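Skudurari open day, August

I had been meaning to get out to the Skudurari workshop at Brendham for two years, and the open day in August finally gave me an excuse. The programme listed a conveyor sorting line, a safety talk and a retail shelf-picking demonstration. I skipped the first, sat through half of the second and spent most of the afternoon at the third.

The shelf-picking cell is run by Mei Sorensen and Emmett Bellamy. It has one arm, a two-finger parallel gripper and a short run of ordinary shop shelving stocked with drinks and snacks. Sorensen gave the talk while Bellamy drove. The arm was teleoperated for the first part and ran under its own policy for the second, and they were clear about which was which. I have been to demonstrations where that distinction was left to the audience.

The policy was trained on 208 demonstrations after discards. They started with more, but would not say how many they threw out or on what grounds. I asked twice. A camera at the wrist supplies the view used for the final approach, and a monitor beside the cell showed that feed live. I watched the monitor more than the arm, as the fingers block a fair amount of shelf once they are close and I wanted to see how the policy coped.

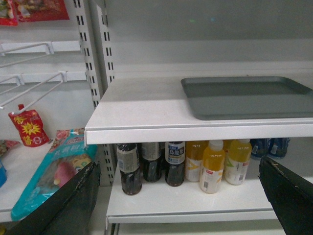
Bottles are the easy case. They stand upright, they are stiff, and a finger either side of the body will hold one without much precision. Over the session I saw 11 autonomous attempts on bottles, of which one was a miss: the gripper closed short, nudged the bottle back and withdrew. It did not retry. Bellamy said retries are disabled for visitors.

Soft packaging is harder. A packet lying flat on a shelf offers no obvious edge, and one hanging from a hook swings when touched. Their current approach is to pinch the packet and lift along the line of the hook before pulling clear. It managed this under teleoperation. Under the policy it made 6 attempts and completed two, which Sorensen reported without any cushioning.

Cycle time was slow, and I would not read much into it. The arm was speed-limited to 200 mm/s for the public session, and the planner pauses before each approach. I would have liked to see a run with the limit lifted, behind a guard.

Finger wear came up in the questions. Barrett Whitfield, whom I know from the Flosmont meetings, asked how often they change the finger surfaces. The answer was "when grasps start failing" — a fair description of most maintenance schedules I have worked under. He also asked about wet bottles from a chiller. They have not tested any.

Parking is on the verge past the second gate. Tea was free until three.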